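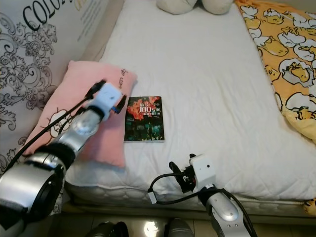
A paperback and a pink pillow on the bed.

The Sundport label has confirmed that its second cassette series will close in December. Readers of this blog who follow small-run heavy music will know the first series, which was limited to 200 copies per title and sold mostly by mail. The second was raised to 400, and in my view the increase was justified.

I have now heard all 8 titles. The strongest remains the Pasden album, recorded in one session in Tomindale and left almost untouched in the mix. The guitars sit low, the vocals lower still, and the drums carry the record. Colette Caron's liner notes are brief and give the tunings for each song. The Lacroix tape is less even. Its opening side is excellent, while the second relies on two long keyboard pieces that do not reward repeated listening.

Purchasers are advised that the label does not accept returns on opened tapes. Orders placed before the close of the series will be honored at the current price. Overseas postage is charged separately and is calculated at checkout.
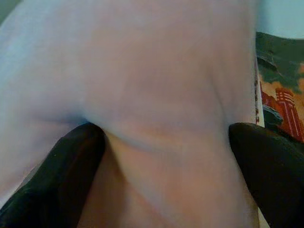

Bernadette Delaunay wrote to disagree about the keyboard pieces. She considers them the best work Lacroix has released and asks that they be heard at full volume, in order, without the first side. I have followed her instructions twice. The shorter piece has improved in my estimation and I withdraw part of my objection to it.

A correction is also required. My previous post credited the Pasden cover art to Loïc Gaillard. The artist is Jytte Østergaard, and the earlier entry has been amended. Mr. Gaillard was responsible for the lettering and the inner card.

Comments on this post will remain open until the final tape has shipped.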